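The Tolero Desk Lamp, Two Winters On

Posted 8th December by Trefor Parri

I told myself I wasn't going to buy another lamp. I have a drawer full of bulbs that don't fit anything and a floor lamp in the garage that leans like it's listening at a door. But my eyes are not what they were, the evenings in Norkaldale are dark before I've finished my second coffee, and my sister kept going on about her Tolero until I gave in and ordered one from Pumphrey. It was $100 with free shipping (and the shipping was quick, I'll give them that!).

So I've had it for two winters now and I use it every single night, mostly for tying flies and for the crossword, and I feel like I can say something useful about it.

First, the light. It's lovely. There's a warm setting and a cool setting and a slider in between, and for small thread I keep it right at the cool end. On my old lamp I could never tell the olive thread from the brown one, and I tied a whole batch in the wrong color once and had to give them to my brother-in-law, who caught more than I did all season. With the Tolero I can tell them apart right away. The head is wide too, so I don't get that one hot bright spot in the middle of the bench with gloom everywhere else.

Then the arm. I was worried about this because every lamp I've owned with a bendy arm has ended up drooping, usually onto my head. The Tolero has two joints and a weighted base, and you can push it about with one finger and it stays where you leave it. Mine has loosened a tiny bit at the lower joint. There's a screw for that, though you need a very short screwdriver to get at it, and I had to borrow one.
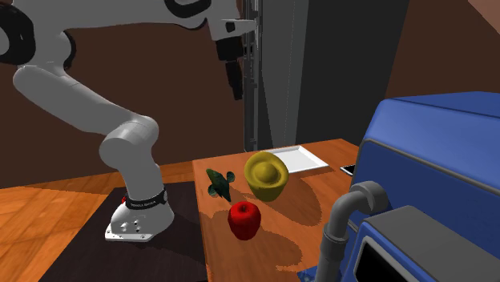

Elbow up high, business end hanging down over the work.

What I don't like is the switch. It's one of those touch ones, on the base, right where I put my mug, and I have plunged myself into darkness more times than I care to admit. My wife thinks this is hilarious. I'd pay extra for a proper click switch on the cord. The cord could be longer as well, mine only just makes it to the outlet behind the bookcase and I've had to shuffle the bench over to suit.

The timer turns everything off after 40 minutes unless you hold the button down when you switch on. It took me most of the first December to find that out, it's in tiny print on the back page of the booklet.

I did look at the Mondport before I bought this one. It's cheaper and comes in a nice green, but the one in the store wobbled when I typed on the same table, and that was that for me.

Would I buy the Tolero again? Yes, and I've got my eye on a second one for the sewing room, if they ever fix that switch.

Print this page
E-mail this to a friend

Recent reviews
Mondport Clip-On Reading Light
Pumphrey Bench Vise, Small
Three Thread Organizers Compared
A Magnifier for Tired Eyes
The Folding Stool I Sent Back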